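June, 7.40 am, Dundside workshop

Back on the flood job at Rarnullow this morning, and glad of it - the hallway is finally behaving. Moisture readings on the skirting are down to 14, which pleased me more than it probably should. I've left 3 dryers going on the ground floor and moved the spare one upstairs, where the back bedroom still smells a bit of river.
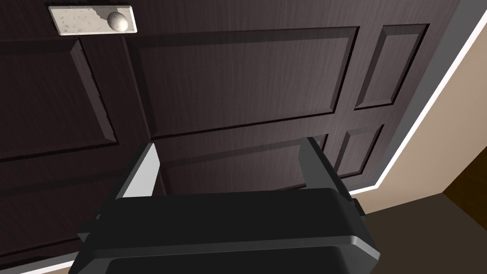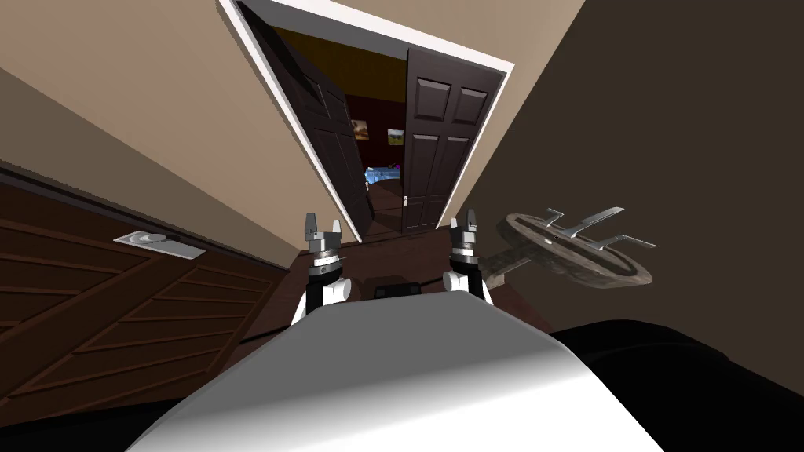 Meter on the hired dehumidifier stood at 1,932 hours when I signed for it, so please could whoever returns it to Sandberg check that against the slip. We're also down to 12 filter bags, and I'd like more in before we start at Basasgate - that cellar will eat them!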